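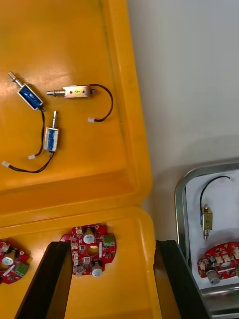 Betreff: Re: Köderröhren Wasserspitzmaus, Kotproben vom Mühlgraben

Hallo zusammen,

zur Anfrage aus Prureck antworte ich über die Liste, weil die Bestimmungsfragen vermutlich auch die Gruppe am Mokorham-Graben betreffen. Die Ursprungsmail hänge ich ungekürzt an, meine Anmerkungen folgen darunter.
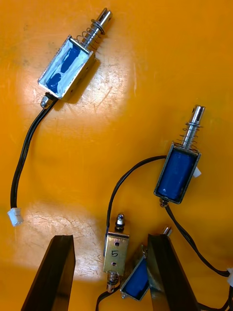
**Von Somtochukwu Amadi, Kartiergruppe Prureck**

> Liebe Liste,
>
> wir haben am Mühlgraben neun Köderröhren ausgelegt, alle auf der Ostseite zwischen Wehr und Straßenbrücke. Innendurchmesser 40 mm, ein Ende mit Gaze verschlossen, als Köder abgetötete Fliegenmaden. Die Röhren lagen zwei Wochen und wurden zwischendurch nicht kontrolliert.
>
> In mehreren Röhren liegt Kot, der für Wühlmäuse zu dunkel und zu bröselig ist. Unter der Stereolupe sind Chitinreste zu erkennen, bei einem Teil der Proben auch etwas, das ich für Bachflohkrebse halte. Sicher bin ich nicht.
>
> Meine Fragen: Reichen Krebstierreste im Kot als Nachweis für *Neomys fodiens*? Und wie trennt man die Art von der Sumpfspitzmaus, die im Altbestand für Prureck ebenfalls geführt wird?
>
> Gruß
> Somtochukwu

Zur ersten Frage. Reste aquatischer Wirbelloser im Spitzmauskot gelten als guter Hinweis auf die Gattung *Neomys*. Wald- und Zwergspitzmaus jagen überwiegend an Land, ihr Kot enthält entsprechend Käfer, Spinnen, Asseln und dergleichen. Die Verwechslung von Asseln und Flohkrebsen ist der häufigste Fehler bei der Auswertung. Landasseln werden in feuchten Uferlagen von allen Spitzmäusen gefressen, und kleine Bruchstücke der Beine sehen ähnlich aus. Bitte nur Proben werten, in denen mehrere zusammenhängende Segmente oder eindeutige Anhänge vorliegen. Köcherfliegenlarven erkennt man am ehesten an den Kopfkapseln und den sklerotisierten Beinteilen.

Die Proben in Alkohol aufweichen, mit zwei Präpariernadeln auseinanderziehen und in einer flachen Schale durchsehen. Wer trocken arbeitet, zerbricht die Fragmente und atmet den Staub ein. Vergleichspräparate aus dem eigenen Gewässer sind nützlicher als jede Abbildung: einige Flohkrebse und Wasserasseln fangen, zerlegen und danebenlegen.

Zur zweiten Frage. Über den Kot lassen sich *N. fodiens* und *N. milleri* morphologisch nicht trennen. Im Meldebogen gehört deshalb »Neomys sp.« in das Artfeld, auch wenn der Lebensraum für die Wasserspitzmaus spricht. Für eine Artansprache braucht es eine genetische Untersuchung oder einen Fang, und für Letzteren eine Genehmigung. 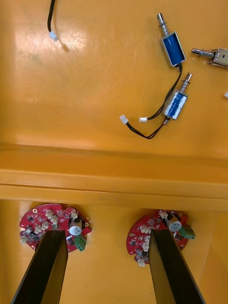 Für die Genetik sind zwei Wochen Liegezeit ungünstig. Die DNA im Kot baut bei Nässe und Wärme schnell ab, und Schnecken, die in die Röhren kriechen, verschmutzen das Material zusätzlich. Wenn ein zweiter Durchgang geplant ist, würde ich einen Teil der Röhren früher leeren und diese Proben einzeln mit Silicagel trocken lagern. Die Pinzette nach jeder Röhre reinigen.

Zur Lage der Röhren: Am Noterthorpe-Arm hatten wir die besten Ergebnisse bei bis zu zwei Metern Abstand von der Wasserlinie, in dichter Krautschicht oder unter überhängendem Gras. Auf offenem Kies kam nichts. Die Öffnung sollte leicht nach unten zeigen, damit kein Regen hineinläuft. Bei steigendem Pegel werden ungesicherte Röhren abgeschwemmt, also mit Draht an einem Pflock befestigen und die Position einmessen.

Ein Negativbefund sagt wenig. Die Tiere wechseln ihre Aufenthaltsorte im Jahresverlauf, und ein leerer Abschnitt kann im nächsten Durchgang besetzt sein. Bitte auch Röhren ohne Kot melden, mit Koordinate und Liegezeit. In der alten Prurecker Tabelle fehlen diese Angaben durchgehend, sie lässt sich daher kaum auswerten.

Offen ist noch, worauf der Sumpfspitzmaus-Eintrag im Altbestand beruht. In der Tabelle steht als Beleg nur »Slg. Higuchi, Schädel«. Falls jemand weiß, wo dieser Schädel liegt, bitte melden. Ohne Nachmessung der Unterkieferhöhe würde ich den Eintrag als fraglich führen.

Viele Grüße
Salim Mugo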